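September 7, 2025

Second week on the Virnosier table. The task list has been cut from 70 items to 30, all of them short: approach, close, lift, place, release. I now work the hand tool for most of the shift and pack by hand only when Lev Demchenko is short of people on the line. 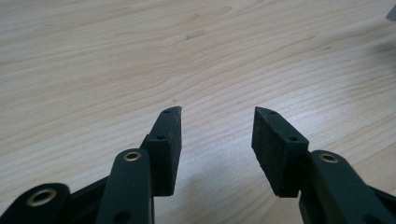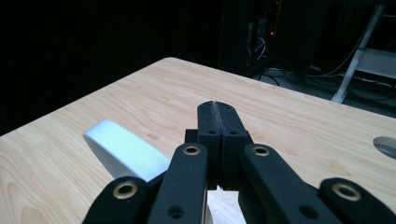
Black jaws, brass eyelets at the pivots, pale wood grain.

Target today was 300 grasps. Jayanthi Bhat sets the figure and it has not changed since April, when there were more of us doing it. A grasp counts if the jaws close once and the item does not slip. A second attempt is logged separately and does not go towards the total. I finished short and wrote the number down as it was.

The squeeze is the same every time, so the strain has moved. On the line it was the lower back. It is now the base of the right thumb and, by late afternoon, the forearm. I raised this with Annapurna Krishnan, who has put in for a rest break after every 30 items – no reply yet from Gourlay.

Pay grade is the other open point. We are still classed as packers. Maëlys Millet asked at the shift meeting whether the grade would follow the work, and was told it would be reviewed once the arms are running on line 2. The packers there have been told they will move to checking and clearing jams. How many of them was not stated.

I notice I pick things up more slowly at home. Took a mug by its rim this evening, straight down from above, thumb and one finger.

Tomorrow: soft items, early start. Ask Lev about the spare pads.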